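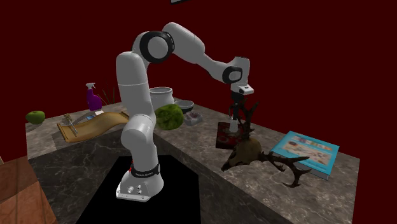 Every robot program I have ever worked on had a success number, and every time something went badly wrong, the success number had looked fine the day before. I want to argue for a different number, one that most teams already have the data for and throw away.

I spent last spring helping a small company called Arkico test a pick-and-place routine in simulation. The job was easy to describe. The arm had to take a salt shaker off a cluttered counter and put it down somewhere else on the same counter. The clutter was chosen to be annoying: books with busy covers, a deer-like skull with antlers sticking out in every direction, kitchen things. The program did it well. We ran batches, the scorer looked at where the shaker ended up, and the reports came back green.

Then Jeanie Guthrie, who wrote the scorer, got curious about why some runs took longer than others. She pulled 69 runs that had all been marked as passes and went through the contact logs by hand. In 17 of them, some part of the gripper or forearm had touched the antlers on the way in or out. In most of those the touch was light. In a few it was a real shove, the kind that on actual hardware would trip a force limit or break something. The scorer did not care. The shaker was where it belonged at the end, so the run passed.

I have heard people call that a bug in the scorer. I think that lets us off too easily. The scorer did exactly what we asked. We had asked a question about the shaker and none about the arm.
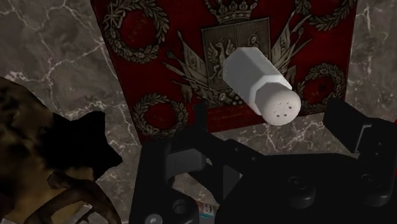

The cause, when we finally went looking, was boring. The planner kept its distance from objects by wrapping each one in a simplified shape, and the shape it used for the skull covered the head and stopped well short of the tines. As far as the planner knew, there was open air where the antlers were. Fixing that took Jeanie one afternoon. Finding out that it needed fixing took us most of the spring, and it would have taken longer if she had been less stubborn about slow runs.

A colleague of mine, Bit-na Um, runs the floor at a packing operation in Sturallow, and she was not impressed when I told her this story. Her view is that simulation people worry about the wrong things. A real arm has torque sensing. It bumps something, it stops, someone resets it, and the day goes on. She would take a simple program with good hardware limits over a careful program any day.

I agree with her about hardware limits. Where I part ways is the idea that they make the earlier contact harmless. A protective stop is still a failure. It means the plan was wrong and something else caught it. If you lean on the catch, you stop fixing plans, and you also teach the people near the cell that a stopped arm is routine. At her own site they logged 24 protective stops in August. She read that as the safety system working. I read it as 24 times the arm did not know where something was, and I would want to know whether that something could have been a hand.

So the number I want on the front page of every test report is unintended contacts per run, counted for every run, pass or fail. It should sit next to the success rate in the same size type. A run that places the object and clips something on the way should be marked as a failure, and if that makes the success rate drop, then the rate was wrong before.

The usual objection is cost. Teams say that a strict count will slow them down, and that a light brush against a book cover is not worth an engineer's morning. Fine - set a force threshold, write it down, and put it in the report where the customer can see it. What I object to is a threshold of infinity that was never chosen by anyone, and that is what you have when the scorer only looks at the object.

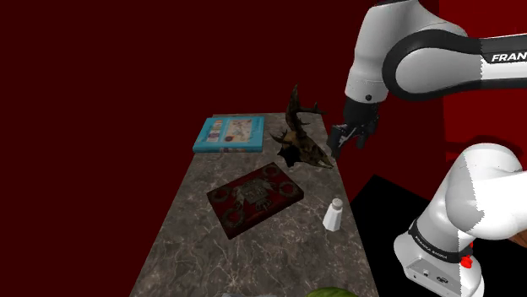 The simulated test counter, with the arm's gripper empty and the shaker standing by the red book.

After the fix we went back and ran 20 more with contact counting switched on. The antlers were left alone in all of them. Two runs brushed the edge of a book, and under the old rules we would never have heard of either. They are marked as failures in the report, and Arkico has asked us to keep it that way.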